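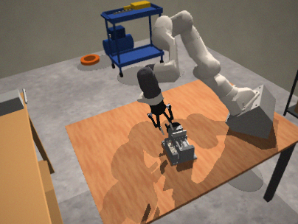
The simulator was my idea, so I should say that first. I was the one who stood up at the August meeting and told everybody that if we were going to put an arm in the Bisalside workshop, we ought to build the whole job in software before anybody drilled a hole. It seemed like the grown-up thing to do. I have since spent most of a year inside that software, and I have gone cold on it.

6 min read

Print this article | E-mail to a friend

The job itself is small. We want an arm to help put together the drive block for the Mösli, a hand-cranked seed cleaner that a few of our members make and sell, mostly to people with big gardens. The block goes together on a flat plate and it is fiddly. Last season we made 109 of them by hand, and people's thumbs hurt. I don't argue with the thumbs.

What I argue with is the idea that a rendered workshop tells you whether your plan is any good. It tells you whether the arm can reach. That's worth something. We learned that the mount had to sit near the end of the table and lean, and that the elbow goes up much higher than any of us had pictured. If we had guessed, we would have guessed wrong and had to fill the holes. So, fine, one point for the simulator, and I'll say it was an afternoon well spent.

The trouble is the other afternoons. Somebody always wants the wood grain on the table. Then the table looks so good that the floor looks cheap, so the floor gets worked over until it looks like concrete, and after that there has to be a cart, and the cart needs boxes on it. I did a good share of this myself. I moved a vise along a bench one evening for no reason I could defend. Johannes Steyn wanted a board of hand tools on the wall, with a hammer, and he got one.
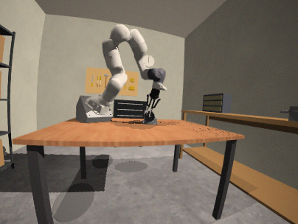 All of that makes people believe things. We showed the model to a roomful of members in the spring, and the talk afterward was about what we would do with the free time. They had watched an arm come down over a part in a tidy shop with shadows in it, and they took that for a test. I'd call it a drawing that moves. A drawing can be very useful, but you don't ask it how many good parts it will turn out by lunch.

Take the fingers. In software the part is exactly the size you typed in. Our plates come from a saw that wanders, and the castings come from wherever we can get them. Some have a burr on one side. A person feels the burr, swears, reaches for a file and goes on. You can model a burr if you like. You can model 200 of them, all different, and Johannes has offered to. But they would be the burrs he thought of, and the one that jams the gripper will be one he didn't.

Johannes and I have had this out many times, usually by the kettle. His side of it deserves a fair hearing. He says a wrong model is still cheaper than a bent wrist joint, and he's right about that. He says a beginner can crash the arm all evening and do no harm, and I've watched a beginner do it. He also says the pretty parts cost nothing now, which I don't accept. They cost the evenings of the same few people who could have been cutting fixtures. By my notes, roughly 100 hours have gone into the model, and 18 of those were spent on reach and mounting, the part I would happily pay for again.

There is a sales side to this too. Sinix, who quoted us for the arm, asked for our model and sent it back with a cycle time attached. Elell did the same with a different cycle time. Neither had handled a plate. I asked both of them what happens when a block sits slightly crooked, and I got two polite answers about adding a camera later. "Later" is a line on an invoice.

I'm not asking the shop to drop the arm. I would like us to do something duller. Borrow a week on a real one, bolt it to a real table, and feed it the worst plates in the bin. Keep a tally on paper of what it drops. If it handles the bad ones, I'll vote for it and help carry it in. Until then I'd ask that we leave the model the way it is, with no more furniture, and that we stop playing it for visitors before anyone has said what it leaves out.

The fixtures still need cutting, by the way. The drawings are in the flat drawer under the window, and the second one has the wrong hole spacing, so use the third.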